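The Odau hearing, and what the clerk read out

Court business for musicians is mostly paperwork, and the Odau case is no exception. I have followed it since June, when the rapper's former label, Retisness, filed for the return of an advance and his side answered with a claim for unpaid royalties. The two claims are now being heard together.

Monday's session began at ten and dealt only with the contract. Clause 2 says the label owns the recordings on delivery. Odau's solicitor, Dayana Tapia, argued that delivery means accepted masters, and that two of the tracks on the Paewai mixtape were never accepted in writing. The label says an email from its then manager, Gergely Kozma, counts as acceptance. The email was read out. It consists of the word "fine" and a link.

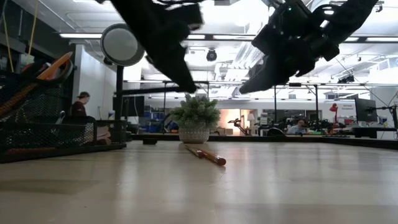
Two pencils on the table.

The judge asked whether "fine" had been used for acceptance on earlier releases. Kozma said it had, three times. Tapia asked for those emails and was told they would be produced before the next session.

The money is a smaller matter than the fan pages suggest. The royalty figure in dispute for the mixtape is £3185, before interest. The advance is larger, but the sum was not read aloud and I won't guess at it. If the two tracks fall outside clause 2, the streaming income from them goes back to Odau and the label's set-off shrinks to match.
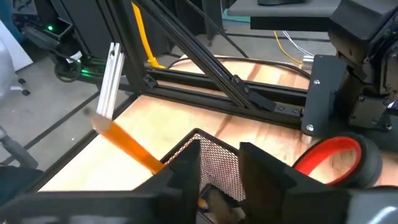 Photo: Teresa Domański

A word on the tour, as several readers have written in. The Berkano dates are not affected by any of this. Live income sits under a separate agreement with a different company, and neither side has asked for an order against it. Beverley Goodwin's newsletter reported a freeze on ticket money last week — she has since corrected it. 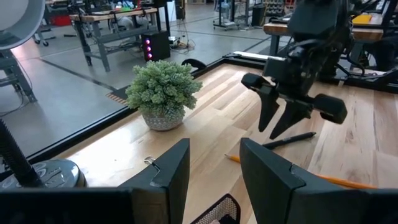 Wooden tabletop with a black rim.

Next up is the producer's evidence on who paid for the mixing. I expect that to be slow, as the invoices were made out to the wrong company. I'll post notes the same evening if the session finishes before five.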